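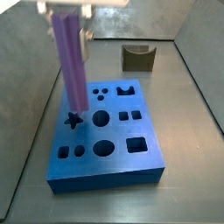
Blue foam block with shaped recesses, on a grey tabletop.

The Closing of the Ferry at Cluvlow

Notice was given to all residents of Cluvlow that the ferry service to Brurnolby would cease at the end of the season. The notice was placed in the window of the post office and at the head of the ramp. It stated that the service had been reviewed, that the review was complete, and that the Department of Crossings thanked the public for its patronage.

The Department had appointed an Inspector of Closures to attend the last sailing. The Inspector arrived by the early bus on Saturday, July 13, 2024, carrying the prescribed forms and a lunch. The instructions were clear. The Inspector was to board at Cluvlow, cross to Brurnolby, receive the keys and the bell, and sign for them.

The vessel was the Akanda. She had been in service for 81 years and was entered in the register as sound. The Inspector noted a fresh coat of white on the railings and wrote in the column for remarks that painting a vessel due for disposal was an irregular use of stores. The ferry master read the remark over the Inspector's shoulder and made no objection to it.

At the advertised hour there were 19 passengers aboard. The licence allowed 20. The ferry master did not cast off.

The Inspector asked the cause of the delay. The ferry master replied that there was one more to come, as there was every Saturday, and that it was the custom of the service to wait. The Inspector consulted the timetable and could find no such custom. A woman with a crate of hens said that it had never been written down. Her mother had told her of it, and had been told of it by the ferry master before this one.

They waited. The tide turned and began to run against the pilings. A boy was permitted to ring the bell, and rang it for longer than was permitted. The Inspector opened the lunch, found it to be egg, and ate half.

It was past noon when the ferry master lifted the chain at the head of the ramp, stood aside as one does for a person with parcels, and lowered it again. The passengers on the port bench moved along. There was then a space between the woman with the hens and a man in a grey hat, and the man in the hat nodded to it.

"Twenty," said the ferry master, and wrote the figure in the log.

The Inspector asked to see the log. It went back a great many volumes, but the current one was enough. Each Saturday sailing showed one passenger more than the fares collected, and beside each entry, in the place for the fare, was the word Owing. The Inspector added the column twice on the back of a form. It came to 2,876 fares, carried forward from book to book.

"This will have to be recovered," the Inspector said.

"Yes," said the ferry master. "From whom would be the difficulty."

The crossing to Vudodley Point and on to Brurnolby was made in fair weather. The Inspector stood for most of it. Near the Point the wind came up cold, and the woman with the hens said there was no sense in standing when there was room. The Inspector sat down on the port bench, at the edge, taking care to leave the space as it was.

At Brurnolby the keys were handed over, and then the bell – which was heavier than the form allowed for. The Inspector took out the certificate of closure and read it through. Under the regulations, a service could not be closed while any account remained outstanding.

The certificate was returned to the Department unsigned, with a covering letter. The letter set out the sum owing, recommended that the service continue until the debtor could be found, and asked that the timetable be amended to show a later departure on Saturdays.

A reply was received in August. It asked for the other half of the form.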